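Plurora Tenant Repair Fund: January progress report
Purden office, for the Jimness grant team

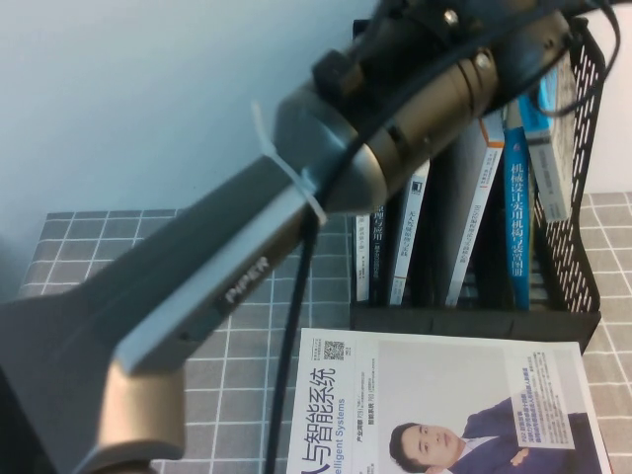
Table with the gray tiled cloth, Purden.

Sorry for the short format, we are in the middle of boiler season and the phones don't stop. Numbers first, then the money, then what we need from you.

Repairs. 17 homes finished this period. Mostly heating and leaks, a few front doors that wouldn't lock. 2 jobs still open. One is a bathroom floor on Su Street, joists worse than the quote said, contractor is re-pricing. The other is waiting on a landlord signature, third letter went out Tuesday.

Spending. On track overall. Plumbing line is running over, electrical is under, so we'd like to move $500 between them. No change to the total. Form is attached, please sign and send back when you can.

Contractors. Lost one plumber to a bigger outfit in the fall. The replacement is good but books up fast, so wait times went up. Small jobs are now grouped by street, saves on call-out fees. Tenants on the east side are still waiting longer than we'd like and we have told them so.

Intake. New form is down to 2 pages. Fewer half-filled ones coming back. The Spanish version still has the old phone number on it, being reprinted. Evening calls now go to voicemail after 6 pm, callbacks next morning. Not ideal but it was that or miss teh daytime ones.

What didn't work. The drop-in morning at the library. Low turnout twice, bad weather once, and people who came mostly wanted help with rent, wich we can't do under this grant. Stopping it for now. Might try the laundromat in spring.

Complaints. More than in the fall, nearly all on scheduling. One on paint color, settled. All logged and answered.

Next period: close the open jobs, get window sealing going before the cold is over, start the follow-up calls to homes done last summer. Also the insurance renewal, quote came in higher, will send separately.

Need from you: the signed transfer form, and a yes or no on carrying the unspent electrical money into next quarter. Receipts to follow by mail.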